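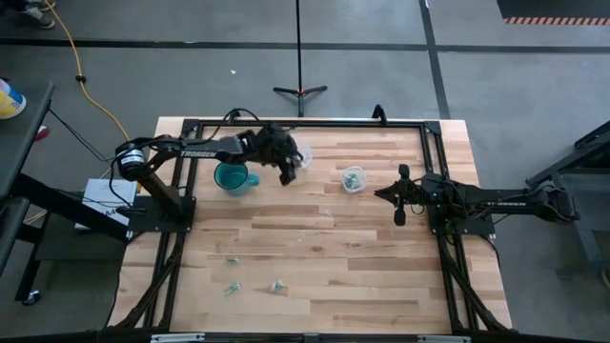

Für Sorin Neagu ist die Frage, ob ein Studienprojekt überhaupt belastbare Daten zur zweiarmigen Manipulation liefern kann, schon falsch gestellt: Man müsse zuerst klären, was die Studierenden gelernt hätten, und erst danach, was die Arme gelernt hätten. Wir teilen diesen Einwand nur zum Teil. Im Projektkurs Flasholm wurden beide Ziele von Anfang an vermischt, und die Auswertung leidet darunter bis heute.

Abb. 4: Arbeitsplatz des Projektkurses mit zwei gegenüberstehenden Armen (Aufschrift TROSSEN), Tasse und kleinen durchsichtigen Behältern auf der Holzplatte.

4.2 Durchführung und Grenzen

Am Kurs nahmen 17 Studierende teil, aufgeteilt in vier Gruppen. Jede Gruppe sollte bis September eine Umräumaufgabe mit Kleinteilen definieren, vorführen und mit dem Auswerteskript Condach bewerten. Vorgesehen waren insgesamt 2000 Durchläufe. Diese Zahl stammt aus dem Antrag und wurde, soweit wir sehen, nie begründet -- die spätere Literaturrecherche der Gruppen ergab jedenfalls keinen Anhaltspunkt dafür.

Schwerer wiegt, dass die Erfolgskriterien uneinheitlich blieben. Zwei Gruppen werteten einen Durchlauf als gelungen, sobald ein Teil den Behälter berührte, die übrigen erst nach dem Loslassen. Ein Vergleich der Erfolgsquoten, wie ihn der interne Bericht (Thiele) anstellt, ist damit kaum zulässig. Auch die dort behauptete Lernkurve überzeugt uns nicht: Nach acht Sitzungen bedienten die Studierenden die Arme sicherer, was eine Verbesserung der Demonstrationen ebenso gut erklärt wie die geänderte Aufgabenstellung.

Ob sich die Ergebnisse auf den Nachfolgekurs Nultthorpe übertragen lassen, bleibt offen. Wir haben Zweifel, zumal dort keine Gruppe den ursprünglichen Aufbau vermessen hat.

Kontakt: Arbeitsgruppe Flasholm | © Alle Rechte vorbehalten | Nach oben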